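Careers / Software / Motion Planning
2 min read

Min is hiring a motion planning engineer for its Korkasley office. You will own the planner and gripper controller that Anama, our manipulation stack, uses on cabinet doors in simulation. The work is C++ and Python; the planner replans at 20 Hz, with a 120 ms latency budget. 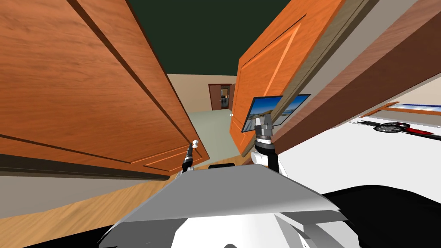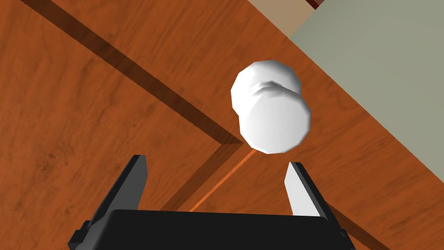
Simulator renders, cabinet door task: head view (first), gripper view (second).

Required: two years with sampling-based or optimization-based planners, and working knowledge of contact models. Experience with perception under partial occlusion is useful. The team is 9 engineers and reports to Rosine Texier. Send a resume and one code sample. Applications close at the end of October.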